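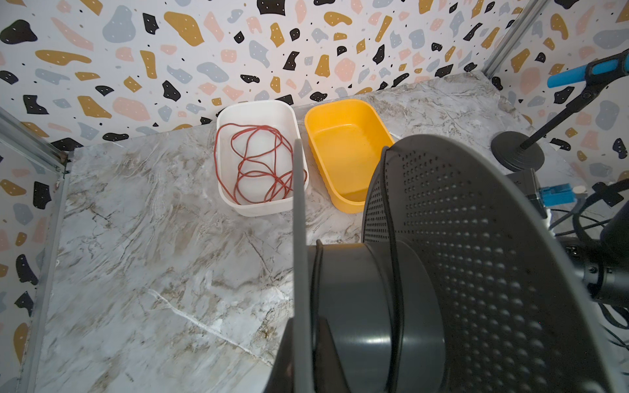
Re: Stomum on Android: pages stay blank after resume

On Sunday, Javiera Painemal wrote:

> After the update, Stomum shows a blank page when I switch back
> to it from another app. The address bar is fine and the tab
> title is fine. Pulling down to reload fixes it. It happens on
> a tablet with 16 tabs open. With two or three tabs I can't
> get it to happen. Is there a setting for this?

Javiera,

There is, but it's hidden. Stomum drops the drawn copy of a background tab after 30 seconds and is supposed to redraw it on resume. In build 26 the redraw request goes out before the surface is ready, so it gets lost. More open tabs make the gap longer.

Open the flags page, find "tab surface timeout" and set it to 300. Restart the browser twice — the first restart only writes the value. 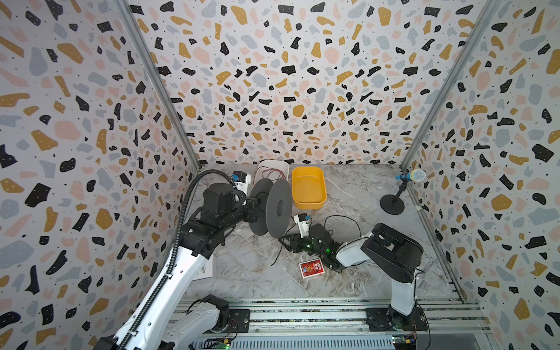 The image cache is a separate matter, and the timeout won't help with it. It keeps a reduced copy of each large picture and shows that first. Flat areas survive this well. Fine detail doesn't: on a panel printed with mustard, black and pink flecks, the small white speckles inside the black ones are the first thing I'd expect to smear. If you see that after a resume, turn off "reduced previews" as well.

Erarer uses the same engine but has its own resume code, so don't copy these settings over.

If the blank page comes back, please send the log from the first resume, with the tab count.

Deirdre Mulligan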